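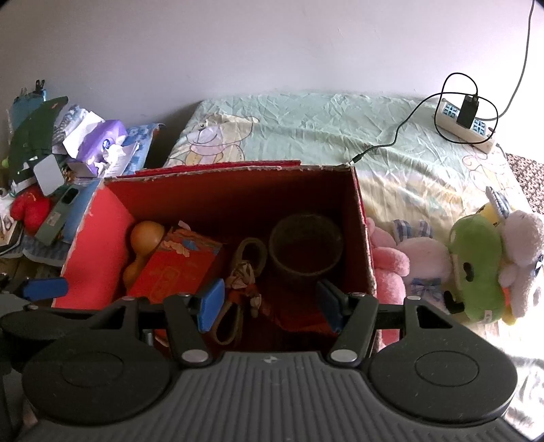 The winter craft and household fair at Stirnside runs in January in the old bus hall, and I went on the second morning, when the doors opened at 10. Entry was free before noon. Parking was not, so I left the car by the library and walked the seven minutes down the hill.

The front half of the hall is mostly paper and storage. Irnasport had the largest stand, with shipping cartons in 16 sizes and a table of gift boxes. I asked about prices for small orders and was told the minimum is 48 per size, which is too many for me. They do sell single sample boxes for a dollar each, and I bought two.

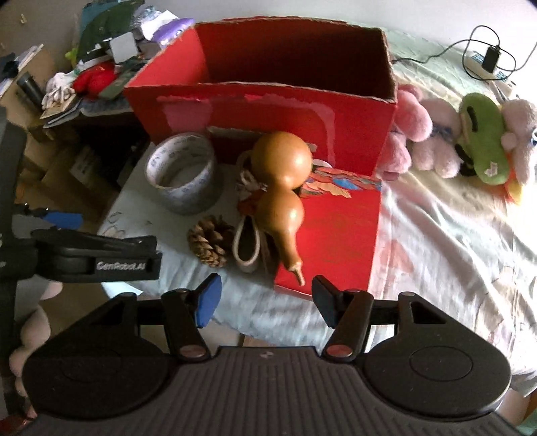 Kimie Yagi thought the minimum was fair and said small sellers should get together and split an order, as she had done last year with two neighbors from her row. Her own table was near the side door, where it was cold all morning. She told me she would ask for a different spot next time.

The back half is for natural materials: reed, straw, seed pods and dried gourds. Okabe gave a talk on drying gourds at home. The main advice was to leave them alone in a shed with moving air and to throw out any that go soft. It can take all winter. The talk started late and the microphone did not work well past the third row.

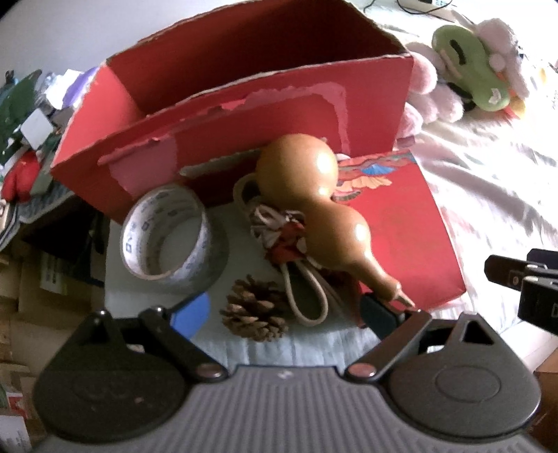
I had lunch at the Flurnaletti counter, a bowl of bean soup with bread. Seating is limited, so go early. The restrooms are upstairs and there is one elevator, at the north end. I left at 2 with my sample boxes and a packet of gourd seeds to start in the spring.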